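Storing Dry Goods, Sweets and Baking Supplies
Household Guidance from the Quinlan Home Advisory Service

Most losses in the home pantry come from warmth, moisture and forgotten packages. The advice on this page applies to ordinary kitchens with no special equipment. It replaces our earlier leaflet on cupboard storage, which many households in the Clistutau area will still have on file.

Choosing the right cupboard

Select a cupboard on an inside wall, away from the oven, the dishwasher and any hot water pipes. Cupboards above a refrigerator are often warmer than they seem and should be kept for dishes or paper goods. A thermometer left on the shelf overnight and read again in the middle of the afternoon will show how much the temperature changes.

Shelves should be wiped with a barely damp cloth and left open until fully dry before anything is returned to them. Shelf paper is optional. If it is used, it should lie flat, without curled edges where flour and crumbs can collect.

Flour, grains and cereals

Flour keeps best in a container with a tight lid. Whole-grain flours contain more oil than white flour and turn stale sooner; they may be kept in the refrigerator or freezer if space allows. Cut the baking directions from the original bag and tape them to the container. Do not pour new flour on top of old. Empty the container, wash and dry it, and then refill it.

Rice and dried beans may be kept in glass jars. Breakfast cereal may stay in its own box, provided that the inner bag is folded down and clipped.

Chocolate and candy

Chocolate should be kept cool, dry and away from light. A pale film on the surface is usually caused by changes in temperature or by moisture, and chocolate marked in this way can generally still be used for baking. Keep it well apart from onions, spices and cleaning products, as it takes up odors easily.

Bagged candy slides about on a shelf and is soon lost behind taller items. A shallow cardboard box works well as a drawer: it can be pulled forward, checked and pushed back in one movement. 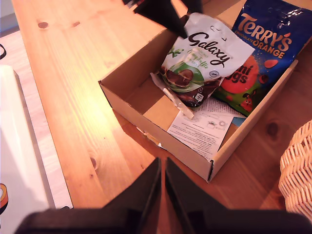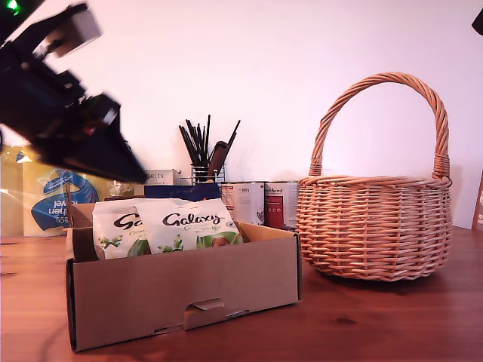
Bags of chocolate in an open cardboard box.

Boxes used in this manner should be clean and dry. Discard any that have held fresh produce or that show grease marks. Write the contents on the side that faces the cupboard door, in letters large enough to be read without a step stool, and replace the box when its corners soften.

Dating and rotation

Write the month of purchase on every package as it is put away. A plain "September" in marker is sufficient for most goods — the printed date remains the guide for anything perishable. Place newer packages behind older ones. Households that shop in bulk may prefer to keep a short list inside the cupboard door and cross off items as they are used.

A full check of the pantry should be made 2 times a year. Remove everything, wipe the shelves, and look closely at the seams of paper bags for small holes, webbing or fine dust, all of which may point to insects. Affected food should be sealed in a bag and taken to the outdoor trash the same day.

Baking powder and yeast

Baking powder loses strength after opening. To test it, stir a teaspoonful into half a cup of hot water; it should bubble at once. Opened dry yeast belongs in the refrigerator in a closed container.

Further information

Printed copies of this page are available at the Staltumum and Estora branch offices. Leaflet 44, on freezer storage, may be requested at either counter. Requests for large-print copies should be made at the Staltumum office before noon.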